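**Ticket 633: Underfloor heating, hall zone not reaching set temperature**

Site: Onddale, ground floor
Opened: Tuesday, March 8, 2022
Assigned to: Chantal Sandhu
Status: closed, pending one follow-up (see end)
Equipment: Jiltine wiring centre, Tsai room thermostats, wet system on a single manifold

**Reported fault**

Hall zone stays cold when the other zones are warm. Thermostat in the hall calls for heat (flame symbol shown) but the floor does not respond. Boiler fires normally. Occupier has turned the thermostat up to maximum and left it there overnight with no change. No recent work on the heating. The hall was redecorated last May and the thermostat was taken off the wall and put back at that time.

**Initial checks**

- Boiler pressure normal, no fault code stored.
- Manifold pump running, flow and return valves both open.
- Mixing valve set correctly, flow temperature steady at the gauge.
- All zones set to call for heat at the same time. Every actuator rose except the one labelled "Hall".
- Wiring centre shows a demand light for the hall channel, so the thermostat signal is getting through.

At this point the fault could be the actuator, the actuator output on the wiring centre, or a stuck valve pin. A wrong label on the manifold was also possible, as the labels are handwritten and the drawing supplied at handover does not match them.
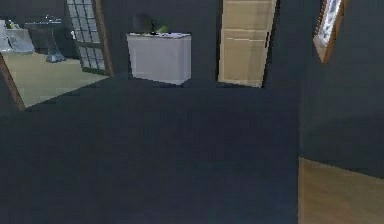
Labels were checked before anything was removed. Each zone was called on its own and the matching loop return was felt by hand after a quarter of an hour. The results agreed with the handwritten labels in every case, so the labels are right and the handover drawing is wrong. Please do not use the drawing for this site.

**Actuator test**

Power off at the spur. Hall actuator unscrewed from the manifold and its leads taken out of the wiring centre. Coil resistance read open circuit on the meter. The neighbouring actuator, same model and same age, gave a normal reading. Hall actuator taken as failed.

The output on the wiring centre was tested separately with the known good actuator connected to the hall channel. It opened fully, so the output is sound and the wiring centre does not need replacing.

**Valve pin**

With the actuator off, the pin should push down under thumb pressure and spring back. It went down and stayed down. Worked free by tapping the side of the valve body lightly with a plastic handle and pressing the pin repeatedly. No grips used. Pulling on these pins can draw them out of the gland, and the manifold would then have to be drained.

After freeing, the pin returned by itself ten times in a row. No weeping at the gland. 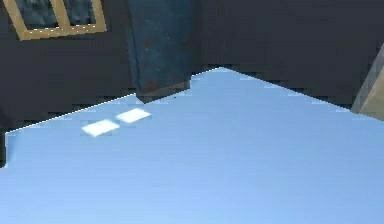
New actuator fitted, hand tight only, adapter ring checked for cross-threading. Leads returned to the hall channel. Power restored and the zone called for heat. The indicator rose to full height in under five minutes and the flow meter for the loop moved off its stop.

**Second fault found**

Flow through the hall loop was lower than it should be with the valve fully open. Air was suspected. The loop was isolated, then filled and flushed through the manifold drain point until the discharge ran clear with no bubbles. The other loops were shut off first, otherwise the water takes the easier path and the air stays where it is.

Flow afterwards was steady at 2 litres per minute, matching the commissioning sheet. System topped up and the filling loop disconnected.

**Thermostat**

Reading compared with a separate thermometer and found to be correct. The floor limit setting had been left at the factory default and was corrected from the installer menu. The hole behind the back plate was open to the wall cavity and was sealed, as a draught there can upset the reading.

**Question from occupier, copied from the job sheet**
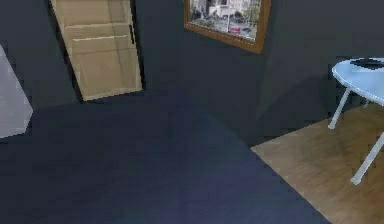

*How long should the floor take to warm up from cold?*

Allow three to four hours for a screed floor. Set the programme to start early and keep the night temperature only a few degrees below the day temperature. Turning the thermostat up to maximum does not speed it up.

**Parts and time**

- Actuator, normally closed, 230 V: one fitted
- Sealant: van stock
- Time on site: 149 minutes
- Old actuator kept for return under part reference 91

**Follow-up**

Recheck loop flow and boiler pressure at the next service. If the hall pin sticks again, replace the valve insert. Handover drawing to be withdrawn and redrawn from the manifold labels. C. Sandhu to send the marked-up copy to the office.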